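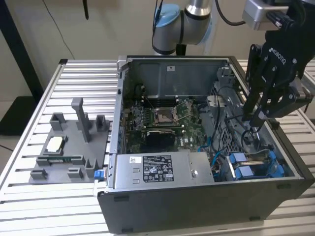
December 13, 2022

Claim log, political desk. Working on the Bakhtiari quote, morning and most of the afternoon.

The claim as it reached us: a post saying that in April, at a county assembly in Prumska, candidate Bakhtiari promised to "close every rural polling place" if elected. The post has been shared as a picture with white text on a blue background, so a plain text search misses most copies. I found 22 separate uploads by hand before I stopped. Two wordings are going around. One says "close every rural polling place," the other says "close rural polling places." I am treating the first as the claim and noting the second.

Source hunt. The earliest copy I can date is from a page called Vilus Watch. No link, no video, no outlet named. I wrote to the page through its contact form at the start of the day and have nothing back yet. The page has posted before on the same race and in those posts it usually does link to something, so the missing link here is worth a line in the writeup.

Meeting record. The Prumska assembly puts up minutes and an audio file. Minutes first: item 7, "polling locations," one paragraph, says the candidate "spoke on consolidation." That is all. The minutes don't quote anyone and shouldn't be used for a rating by themselves.

Audio: the part we need starts at minute 87. I transcribed from there to the end of the item, then checked it a second time at slower speed. My transcript of the key lines:

"The county report says we could close every rural polling place and save money. I've read it. I don't think we should do it. Two of them, maybe, where the buildings are in bad shape, and only if people have somewhere close to go."

So the words in the post were spoken, and by the right person, but they describe a report and are followed right away by a rejection. The candidate does go on to support closing two sites under conditions. That part has to be in the article. Leaving it out would be the same kind of trimming in the other direction.

One word is unclear. After "bad shape" there is a cough near the microphone and it could be "and only if" or "but only if." Meaning doesn't change. Marked in brackets in the transcript.

County report. Got it from the county site, saved a copy and put the address in the log. The full-closure option is there, listed as the second of four, and the report itself doesn't recommend it. It gives 1231 registered voters in the affected precincts. Another post in the same thread uses a much larger number, which looks like the total for the whole county. Separate claim, not rating it today, but I added it to the waiting list.

Campaign response. Asked both campaigns for comment by email. Bakhtiari's office sent a short statement that the quote was cut. It doesn't mention the two sites. The other campaign says it did not make the image and has not shared it. I looked through its public accounts back to April and didn't find it there, though a deleted post would not show up that way, so the wording should be "we found no post" and nothing stronger.
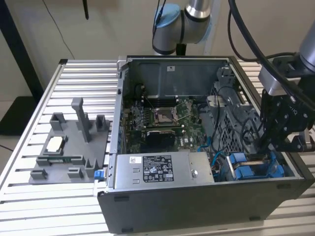
Grenila read the draft after lunch and disagreed with the rating. The note in the margin says that "False" goes too far when the words are on the tape, that a reader who listens for ten seconds will hear them and stop trusting us, and that "Miscaptioned" is for pictures and doesn't fit either. Grenila would go with "Misattributed" or a mixed rating with the full quote up top.

I don't think Misattributed works. The candidate said the words. Looked at how we handled earlier cut quotes: most were rated False with the phrase "out of context" in the first paragraph, a few were Mixture. The Mixture ones all had some real support for the claimed position. Here there is support for closing two sites, which is a long way from every site, but it isn't zero.

Where I've ended up for now – False on the promise as worded, with a "What's True" line stating that the words were spoken while describing a county report and that the candidate was open to closing two sites. Full quote goes above the rating box. Sent back to Grenila with that change.

Style points fixed in the draft:
"Slammed" taken out of paragraph three.
"Polling place" throughout, not "polling station," to match the report.
Headline had the claim in it with no signal that it was wrong. Rewritten.
Linked the audio with the time mark, so readers don't have to hunt through the whole meeting.

Still open:
Reply from Vilus Watch.
A second listener on the audio who hasn't seen my transcript.
The date on the county report. The cover page and the file properties disagree by a month. Call the clerk's office in the morning.
Archive copies of the posts. Done for all but three; those need a login.

Draft is saved in the shared folder as version 4. Please don't edit version 3, it still has the old headline.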